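Handheld gripper work: bench rules in pictures

Prendon demonstration guide, gallery 4

Most of our written rules for recording with handheld grippers fit on two sheets taped up beside each bench. New people read them once and then forget half. The galleries are meant to fill the gap, showing what an ordinary bench looks like during table work, with bowls and cups as the main objects. Gallery 3 dealt with folding cloth and gallery 5 will deal with drawers.

The rules apply to both Prendon sites and to any partner lab that sends us recordings, including the group at Işık. Where a partner has its own rules, the stricter one is followed. Partner recordings that don't meet the bench rules are kept, but they go in a separate folder and are not mixed with ours.

The short version for table work:

Marker faces stay clear of sleeves, cables and fingers.
Finger pads are checked before the first take and after every break.
Objects that aren't part of the task may stay on the table, but they keep their places for the whole set.
Grip round pieces at the rim, and move them at a steady, natural speed.
One task per take. If something is dropped, finish the take and flag it.

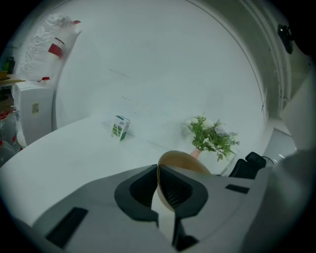

Round piece between the finger pads, with the carton and the flowers further back on the table.
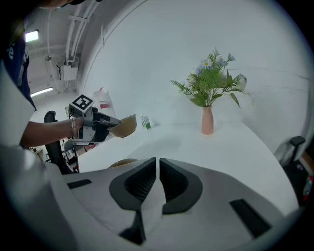

Bowl held in the jaws above the table. The forearm is bare and the marker cube sits on top of the gripper.

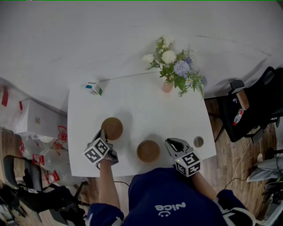

Both grippers over the table, each with its own marker cube. The left one is at the rim of a brown cup.

Notes on the rules

Sleeves. Push them up past the middle of the forearm before picking up a gripper. Loose cuffs are the most common cause of lost tracking at our benches. Of the last 2000 takes we reviewed, 129 were rejected for hidden markers, and a cuff was to blame in most of them. Bracelets and watches are fine as long as they stay on the arm side of the handle and don't knock against it.

Marker cubes. Wipe them with a dry cloth only. Alcohol wipes lift the print at the corners, and a cube with a lifted corner has to be replaced even if it still tracks. Don't swap cubes between left and right grippers. The numbers are different and Likivis, the program we use to line up the recordings, will treat the hands as crossed without giving a warning.

Finger pads. Look for dust in the ridges and for pads that have started to peel at the base. A worn pad lets a glazed cup slide, and the person holding the gripper makes up for it by squeezing harder, so the recording ends up teaching a bad grip. Replace pads in pairs. Current stock lasts up to 3000 closes, but go by what you see and not by the count.

Background objects. Flowers, boxes and other things are allowed and even encouraged, as long as they are listed on the set sheet. Moving one partway through a set means starting a new set. Cables on the tabletop should be kept out of the path between the hands and the object.

Two hands. Decide before the take which hand leads. The other hand can wait open above the table, but it should not rest on it. Resting grippers give long still stretches that have to be trimmed later by hand.

Speed. Work at the pace you would use to clear a table at home. People slow down a lot once they know they are being recorded, and it shows. If a take feels stiff, do one practice run with the recorder off – then start again.

Breaks. Change over after every 40 minutes of gripper time. The grippers aren't heavy, but wrists get tired before people notice, and tilt errors creep in. Log the changeover with the time.

Flagging. Use the plain codes on the set sheet (D for dropped, H for hidden marker, X for anything else) and add a few words if it is an X. Form 327 is only needed when equipment is damaged or someone is hurt.

The bench sheets were last revised in August. The main change was the rule on pads in pairs, which came out of the joint review with the Warnik bench. Older sheets still show the single-pad rule and should be taken down. Printed copies are in the cabinet at each site, top shelf – please take the laminated ones for the benches and leave the paper ones for visitors.

Next gallery: drawers and handles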